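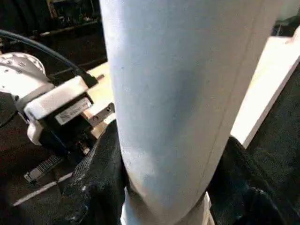 November, notebook, bench 2

Teleop on the two-arm setup. Task is the pole: hold it with one hand, work on it with the other. Operator drives both arms from the leader handles, no scripting anywhere. Goal for this month is 600 good demos. The Titmont plan says 1000, but that was written before we knew how long a reset takes.

Settings carried over from last session except grip force on the right, which I brought down a notch. At the old value the operator fought the pole every time it had to turn in the fingers. Lower value feels better on the handles. Have not checked slip yet.

First 20 episodes were warm-up, tagged as such, do not train on them. After that I threw out 7. Most of those were the same thing: operator closes the fingers early, pole gets pushed over, and the rest of the episode is a long recovery. I don't mind some recoveries in the set but these were ugly and slow. Moved them to the Kara folder under "rejects", still readable if anyone wants them.

Things to sort out:
Left leader handle has a dead zone near the end of its travel. You close it, nothing, then it jumps. Recalibrate before the next run.
Wrist views go dark when both arms are in close – try fixed exposure.
The black cloth creeps toward the front edge over a session. Tape marks on the table, please, and put it back on the marks at every reset.
Episode notes: write what went wrong, "bad" is no use a week later.

Ran the second block with the fixture on the cloth and the pole upright beside the right hand. Slower than I wanted. The hard part for the operator is depth. From the head view it is difficult to judge how far the left gripper is from anything, so they stop, look at the wrist view, move a little, stop again. All those pauses go into the data.
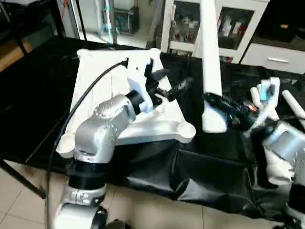
Nautiyal read the draft of this and wrote back that the pauses should stay in for now, and that trimming them by speed threshold on the Etemier set also cut the slow part right before contact, so the policy learned to rush in. Better to mark them and decide at training time.

Fine. Adding a pause flag to the log, operator presses the pedal when stopping to look. Trimming is off until we have a first policy to compare.

Next: recalibrate left handle, then slip check at the new grip force.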